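Akinyi Makokha
28 April 2021

Toy basket thread. I said I'd go through ours before August and a few of you asked what ends up in it, so I'm doing it in posts as I go.

1/ The basket is the wire mesh one. I wanted something you can see into from the side so the kids don't tip the lot out to find one ball. They still tip the lot out. The shape box lives next to it.

2/ Pictures first, then the sorting.
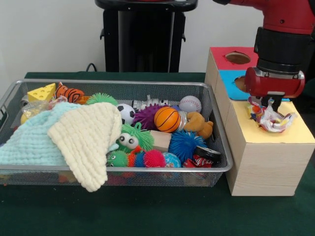
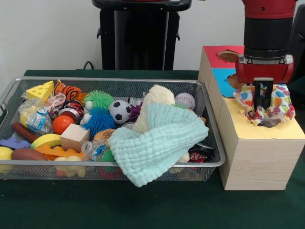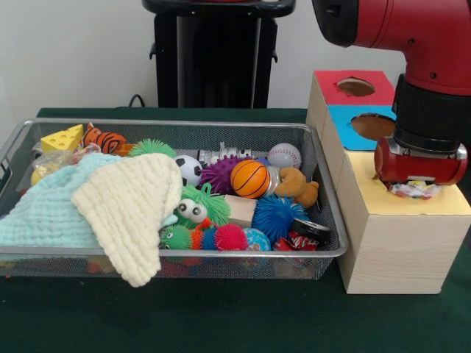
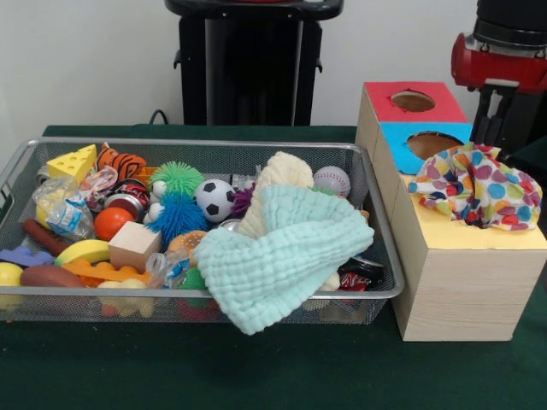 3/ Balls. The football, the baseball and the spiky ones all stay. The spiky ones get picked first every time, the lime green one more than the others. They collect fluff. I wash them in a bowl of warm water with a drop of washing-up liquid and leave them on a towel overnight.

4/ Soft toys. The tiger stays, no discussion, it belongs to my youngest. Soft toys go in a pillowcase, cool wash, 30 degrees, then on the airer. Don't put them on the radiator. Sharon Mwaipopo did that with a rabbit and one side of it went stiff.

5/ The cheese. I've been asked about the cheese more than anything else I've posted this year. It's a yellow wedge with holes. It came in a bag of play food from the Mfinanga sale table and the rest of that bag is long gone. It stays in the back corner.

6/ Cloths. There are two, a cream one and a pale minty one. They get used as blankets, picnic rugs and capes, so they count as toys in this house. Both go in the wash with the tea towels. The minty one has the waffle texture and takes longer to dry.

7/ Packets and wrappers. They play shops, so there is always packaging in with the toys. My rule is that anything sharp or sticky goes straight in the bin and the rest can stay till it's torn. I go through it when I empty the basket. A drinks can only stays if the opening hasn't got a rough edge.

8/ The shape box. Wooden, coloured tops, holes to post things through. At some point they stopped bothering with shapes and started posting anything that would fit, cloth included. If something goes missing I look in there before I look under the sofa. Mwangi Kimaro's two do the same with theirs.

9/ Somebody asked about cleaning the wire. Washing-up brush and hot soapy water, then dry it properly with an old towel, including under the rim. I tried the Broleo spray once and the smell hung about for days, so I went back to soap.

10/ Bukola Aliyu asked why I don't split it all into smaller tubs with labels. I did that for 4 months. The labels were for me. The children put the balls in with the bricks and I spent my evenings moving them back. One big basket takes a couple of minutes at bedtime.

11/ Going to the Dernport swap: a bag of jigsaws from upstairs, the baby rattles and a stacking set with one ring missing (I'll write that on the bag). Nothing out of the basket itself this time. I did try.

12/ Kibet, yes, you can have the rattles. Message me before the weekend or they go with the rest.

13/ Next job is the bath toys. If anyone has a way of getting the black bits out of the squirty ones, I'd like to hear it.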